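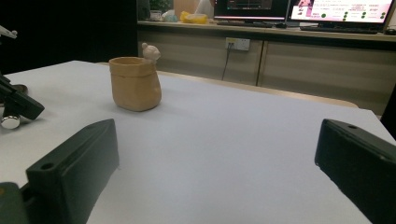 Item 787 on the Ormsby inventory was a beige container, crinkled, with a rolled rim. The form asked for material. The assessor wrote "paper," crossed it out, wrote "clay," and left both words standing because the form did not allow a second sheet.

The house had been sold to Feris in December with contents. Feris bought contents by the lot and paid Wondent to list them. The rate was fixed per item. The contract defined an item as any object that could be lifted without lifting another object.

Under that definition the figurine was a separate item. It sat at the rim, on the right side, a pale pinkish head with small bumps for ears. The assessor took hold of it between finger and thumb and raised it. The container rose with it, a quarter of an inch off the white tabletop, and came down again when the grip was released.

The assessor consulted the contract. Section 5 covered lids, handles, knobs, and fixed ornament. Section 6 covered animals. The figurine was not a lid. It could have served as a handle, but the load path was poor: all the weight hung from one side, and the container tilted when raised. No one would have designed it that way on purpose.

The second attempt was made at 4:10 in the afternoon, with one hand holding the rim. The figurine came free. There was no glue on it and no mark where glue had been. The assessor entered it as item 788, figurine, small, and set it on the table to the left of the container.

Items 789 through 1003 were in the pantry and the back hall. They were jars, mostly, and one box of curtain rings, which under the definition produced a long afternoon. The light was gone when the assessor came back through for the coat.

Item 788 was at the rim again, on the right side, looking out.

The assessor stood for a while with the coat over one arm. The doors had been locked from the inside and the key was in the coat. The form had a column for changes in position, intended for furniture moved during the count. The assessor wrote "returned" in it and initialed the entry.

The list went to the Feris office in Brotport the following week. It ran to 1618 items. A clerk there queried one line. Wondent replied that items 787 and 788 should be treated as a single lot, and refunded the rate for one item.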